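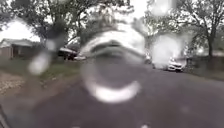

Our street, water on everything. Thread.

I have lived on this street for 11 years and in that time I have bought four umbrellas. I currently own none of them. I'd like to talk about that.

Umbrella one was a Kouris, the long wooden-handled kind, a present from my sister when I got my first office job. I left it at a dentist's. I called and they said they had "several." I went in to identify it and panicked and took somebody else's.

So technically umbrella two was stolen property. Went very well with my coat.

That one stayed on the 2 bus. I figure it was trying to get home.

Umbrella three was a Husano folding model that weighed as much as a candy bar and had the structural integrity of one. First windy corner, it turned into a satellite dish. I carried it six blocks like that out of spite.
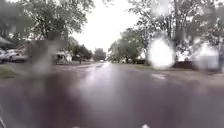 Ifigeneia Panagiotou
Copy editor, reluctant pedestrian

Same road, looking straight down it under a white sky. My walk to the store is along here and there is one awning on the whole route. It belongs to a tax preparer. We nod at each other through the glass.

Umbrella four was the Daltex. Double canopy, vented, lifetime guarantee. I read reviews for this thing. There were 1,761 of them and I got through more than I'm willing to put in writing.

The guarantee covers ribs, handle, fabric, and "mechanism." It doesn't cover my brother-in-law borrowing it in July, for shade, at a softball game, and then driving to Ohio.

He says it's in his garage. He has said this for two summers. I've been in that garage. You could lose a boat in there.

People keep telling me to get a raincoat. I had a raincoat. It was an Ikton, it was yellow, and it let in exactly as much water as it kept in. By the time I got anywhere I was poached.

My mother's position is that you don't need an umbrella if you leave the house earlier. I've asked her to walk me through this. She changes the subject to my shoes.

Anyway the lost and found at the transit office has nearly 2,000 umbrellas, according to the man at the window, who seemed tired. He asked me to describe mine. I said black. He closed his eyes for a second.

He let me look through one bin. I found a very nice green one with a duck's head for a handle. Not mine. I put it back and I think about it constantly.

24 March 2019 and I'm going out for milk with a tote bag on my head. If you see me, no you didn't.

Update: they were out of milk.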